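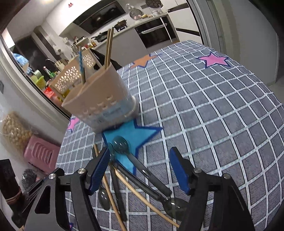
What went wrong with the kitchen robot in August?

The robot closed its fingers too far on a clear spoon, the spoon broke, and a piece of it hit a colleague on the cheek.

The colleague was not badly hurt and came back to work on the next day. But the robot had been allowed to work close to a person, and it should have stopped when the force went above the limit. We switched it off and it has stayed off since then. We are now looking for people in and near Ganulstead who can help us to collect new recordings, so that we can repair what was wrong in the training of the robot.

Call for participants: the Gula study, second collection
Published by Tisura, 7 November 2024

About the fault

Gula is our project on robots that put kitchen utensils in order. The robot learns from recordings which people make with a hand-held gripper. A person holds the tool, picks up a spoon or a pair of chopsticks with it, and puts it where it belongs. The tool records the picture and how far the fingers are open.

After the accident we compared our first recordings with what the robot had done. We found two faults, and both were ours.

The first fault was in our software. The opening of the fingers was saved a short moment later than the picture. With a wooden spoon this makes little difference. With a thin or transparent object the robot believed that the fingers were still open when they already touched it, so it went on closing.

The second fault was in the choice of objects. Almost all the utensils in our first collection were dark metal on a plain white table. The robot had met very few clear objects and very few patterned tablecloths. It could not find the edge of the spoon well, and it did not know that it could not find it.

There was also a matter of safety which has nothing to do with the recordings. The force limit was set to a high value for a different test and was not set back afterwards. We have changed the procedure: the limit is now checked by a second person before the arm gets power, and this person signs for it. The arm also stands behind a screen whenever it is moving.

The software is corrected. The recordings made with the old version cannot be corrected, and we have taken them out. For this reason we need new ones.

What you would do

You would work at a table in a real home kitchen, either your own or the one we rent in Urrutia Lane. You would use one or two hand-held grippers to take utensils from the table and stand them in a holder or a box, and to take them out again. Sometimes the utensils lie side by side. Sometimes they lie across each other, and you have to decide which one to move first. We do not tell you which.

The utensils are ordinary: spoons of clear plastic, chopsticks of pale and dark wood, small things of this type. We prefer a tablecloth with a pattern. If you have one at home which you like, please leave it on the table.

You do not have to be quick. In the first collection we asked people to work fast, and now we think this was a mistake too. When something slips, let it slip, and try again in your own way. A failed grip is useful to us if it is marked as failed, and for this you only need to say the word "slip" aloud. The supervisor writes it down.

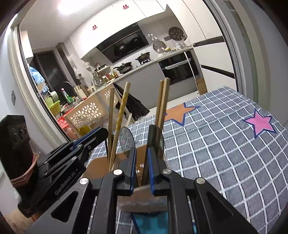
Chopsticks need special patience. They roll, they turn between the fingers, and when the box is narrow they push each other out of their place. Please hold them with the middle of the pads and lower them slowly. If you see that a chopstick is bending, open the gripper, even if the chopstick then falls on the floor. We want the robot to learn that letting go is permitted.

The robot arm will not be present in any session. It stays in our workshop, and no participant will be asked to stand near it. The tools you use are moved by your own hand.

Safety in the sessions

A hand-held gripper is not dangerous in the way an arm is, but it has joints, and a joint can pinch. One participant in the first collection got the skin of a finger caught in the linkage when she reached across to free a spoon. It was a small injury and we had not warned her well enough. Please follow these rules:

Keep your free hand away from the plates and the joints while the fingers are moving.
If a utensil is stuck, put the tool down on the table before you touch it.
Tie back long hair and roll up wide sleeves.
The cooker must be off during the whole session, and it must be cold when we begin.
No glass and no sharp knives on the table.
If a spoon cracks, stop. The supervisor will take away the pieces.

Everybody may stop a session at any moment, without giving a reason. You will be paid for the full session all the same.

Who we are looking for

We have places for 8 participants. You should be an adult, be able to stand at a table for some time with short pauses, and have sufficient English to understand the safety rules. We can also read them with you in Romanian.

Experience with robots is not needed. We would like people who cook often, and we would like left-handed people in particular, as there was only one in the first group. If you took part in the first collection you may apply again, and we would be glad to see you.

Please do not apply if you have a wrist or shoulder injury at present. The tool is not heavy, but you hold it away from the body, and after a while one feels it.

Time and payment

Each participant makes 5 sessions. One session lasts two hours, with a pause in the middle. We agree on the times together with you, and evenings are possible. Between sessions there should be at least one free day, so that the hand can rest.

You are paid per session, by bank transfer. Bus fares to Urrutia Lane are paid back against the ticket. If we come to your home you receive an additional amount for the use of the kitchen. All the amounts are in the information letter, which we send before you decide anything.

About the recordings in your home

The camera is on the tool, so it sees the table and also a good part of the room behind it. Please think about this before you offer your own kitchen. Put away letters, medicines, family photographs and everything else that you would not show to a stranger. Other people in the home should stay out of the room, and children cannot be present.

You will see your recordings before we use them. You may ask us to delete any part – or all of it – within a month after your last session, and we will confirm in writing when it is done. The recordings are used for training and testing in the Gula project. They are not given to advertisers.

What happens with the results

The arm will not be switched on for new tests before the clear spoons have been tried in simulation with the new recordings, and before the report on the August accident is closed. The report can be read by every participant. It is not a pleasant document for us, but we think that people who help to repair a fault should be able to read what the fault was.

Work for a session supervisor

For the same period we are also looking for a session supervisor, part time. The supervisor brings the tools, lays out the utensils, reads the safety rules aloud, checks that picture and finger opening are saved at the same moment, and keeps the list of slips. You should be exact in small things and friendly with people who are nervous. A first-aid certificate is required before the first session; if you do not have it, we pay for the course. A driving licence is helpful.

We ask that the supervisor be ready to stop a session also when the participant would like to continue. In August two of us had seen that the arm was closing strangely, and both waited a little too long to say it.

How to apply

Write a short letter to Vasilică Pascu, Gula project, Tisura, Ganulstead, or leave it at our reception desk. Participants please tell us which hand you use, whether you offer your own kitchen, and at what times you are free. For the supervisor position please add a CV and the name of one person whom we may ask about your work.

Every letter receives an answer. Those who are chosen are invited to try the tool first, without recording, and can decide after this whether they wish to take part.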